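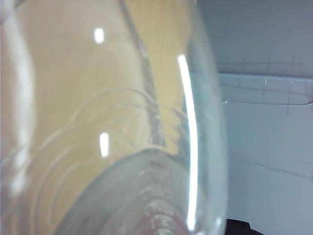

Made chilaquiles for dinner again, so I'm writing down how I do them. A few people asked after the last batch and I keep typing the same thing out in messages.

Start with stale corn tortillas. Fresh ones soak up too much oil and go soft. I buy the big stack at Gilline and leave 14 of them out on the counter overnight, cut into wedges, with a dish towel over them.

That's enough for four people who are hungry or five who had lunch.

You can use bagged chips. I've done it plenty of times. Get the thick ones, unsalted if the store has them, and skip straight to the sauce.

If you're frying: half an inch of oil in a wide pan, medium-high, in batches. They're ready when they stop bubbling so hard and feel stiff when you poke them. Drain on paper towels, salt right away.

Baking also works. 400 is too hot in my oven, they go from pale to burned in a minute. Now I do 300 and leave them in longer. Around 2000 different recipes will tell you otherwise. Check on them and go by color.

Sauce. I go green most of the time. A pound and a half of tomatillos, husked and rinsed, two serranos, half a white onion, three cloves of garlic with the skin on. All of it under the broiler until there are black spots.

Peel the garlic. Everything goes in the blender with a handful of cilantro, salt, and a splash of broth. Don't run it until it's smooth, a little texture is good.

Then fry the sauce. Heat a spoonful of oil in the pan, pour the sauce in (stand back), and let it cook down for 7 minutes or so. It gets darker and loses the raw taste. I used to skip this step and my chilaquiles tasted like salad.

Itzel Zepeda taught me the frying part. She also puts a sprig of epazote in while it simmers. I can only get epazote when I drive out to the market in Clirnberg, so mine usually goes without.

Chips in, heat off, fold a few times. I like them half crisp and half soft. If you want them soft all the way through, put the lid on and give them a couple of minutes.

On top: crumbled queso fresco, thinned-out crema, raw onion sliced thin, a fried egg. Leftover chicken if there is any. Avocado if the avocado cooperates.

Red version is the same method with guajillos. Toast them, pull the stems and seeds, soak in hot water, blend with one roasted tomato and the garlic. Strain it. The skins never break down all the way in my blender.

Shoaib asked if the sauce freezes. Yes. I froze two containers in March and used the last one a couple of weeks ago. It separates a bit when it thaws, so stir it in the pan and cook it down again.

Maricruz says flour tortillas are fine. I tried it once and got a bowl of wet pastry. Maybe she does something different with them, I'll ask.

Do not save leftovers once the chips are mixed in. Keep the sauce and chips apart and put together only what you're going to eat.

Somebody also wanted to know about beans. On the side, black, refried in whatever oil is left from the tortillas. No recipe, I mash them with a fork until I get tired of it.

Will post the guajillo amounts when I find the card I wrote them on.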